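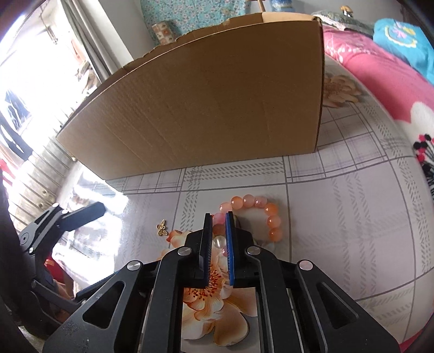

串珠手链到底能不能跟金属的小东西放一个盒子里,留言区的阿霁上个月问过,说她家的珠子跟一把旧钥匙同住了一个夏天,出来以后像被砂纸关照过。我的答复是:能放一个盒子,不能放一个袋子。盒子是小区,袋子才是卧室。

既然问了,就把首饰收拾这件事一次写完。丑话说在前面,我家没有首饰柜,也没有那种拉开抽屉会自己亮灯的绒布格子。我有的是纸箱、自封袋和一点点耐心,后者库存最少。

先说在哪儿摊开。很多收纳文章让你找一张“宽敞明亮的工作台”,我羡慕写这话的人。普通人家就是床上或者桌上,铺一块布。布要浅色,花样越少越好。我知道大家的床单上都开着花,我家也是,一只金色的小耳钉落在橙色花瓣上,能跟你捉半个钟头的迷藏。小件尽量往花与花之间的空白处摆,摆完再动手分。

桌上铺塑料桌布的,记得先把桌布抹干净。油点子沾到串珠上,比沾到袖口上还难伺候。

然后是箱子。纸箱不必好看,边上撕破一点也不要紧,反正它的前途就是进衣柜顶层。要紧的是两件事:底要结实,里面要干。拿胶带把底缝横竖各贴一道,箱子里垫一层旧棉布。收快递剩下的箱子常有碎纸屑,倒过来拍几下再用,不然下回找耳环,先找到一手渣。

我前年图省事,买过一只Vomov的多层首饰盒,号称最多能装200件。它没骗人,确实装得下,只是装完就再也关不上了。现在那盒子放螺丝,相处得很愉快。Betavo的透明小袋倒是一直在买,100只一包,口子紧,写字也不掉。

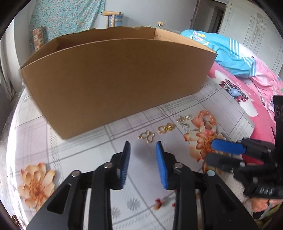
分类不要分得太有学问。有人按材质,有人按场合,还有人按“哪位前任送的”,最后这种分法情绪损耗大,不推荐。我只按会不会互相打架来分:

耳环一对一袋。带弹簧圈、长坠子的那种单独装,袋里的气别挤干净,留一点鼓着,坠子不容易压变形。心形的、扁的可以挤平。

戒指套在一截卷起来的软布上,再整卷装袋。细链子千万不要跟戒指放在一起,它会从圈里钻过去,打一个水手看了都要请教的结。

细链子扣好搭扣,穿过一根剪短的吸管。吸管是我试过的办法里最便宜的,也是唯一没让我动过剪刀念头的。

串珠手链平放,松松绕一圈,不要拉直,也不要挂。里头那根弹力绳本来就在慢慢变老,你再给它吊着,就是催它。戴之前轻轻撑开看看绳子,起毛了就重穿。

带镂空翅膀的蝴蝶、叶子一类小坠子,用软纸包一层。镂空的地方最爱勾线头,勾住了别硬扯,拿牙签慢慢挑。

袋子装好,贴标签。我的标签写得很朴素:“金色,耳环,长”。早年写过“优雅通勤款”,三个月后自己也看不懂是哪一副。

说到擦洗。Gwilliam那瓶擦银水我用过,亮是亮,气味能把全家请到阳台上。镀金的东西我一概只用干软布擦,顺着一个方向,擦到不见指印就收手。擦得太勤,镀层先走一步,剩下的就是它的真实性格了。珠子用微潮的布抹过,晾透再装,急着封袋等于给它蒸桑拿。

干燥剂放箱子角上,别跟首饰塞一个袋。七月那阵回潮,我一个角放一包,月底换了一轮。零食袋里拆出来的也能凑合用,破了口的就扔。

最后是往箱子里码。重的在下,轻的在上,手链单占一层,上面不压东西。经常戴的放在最靠手的那一头,不然每次出门都要考古。没有盖的箱子,拿块布盖上,四边往里掖。Pellinier出过一种带松紧边的防尘罩,我量了半天,比我的箱子小一圈,现在罩着电饭锅。

还有人问落单的耳环怎么办。我给它们单独留了一袋,标签上写“等”。等到换季还没等来另一只,就拆了做钥匙坠,当然,别再跟珠子住一块儿了。

下回写围巾,家里有樟脑丸的先别急着开封。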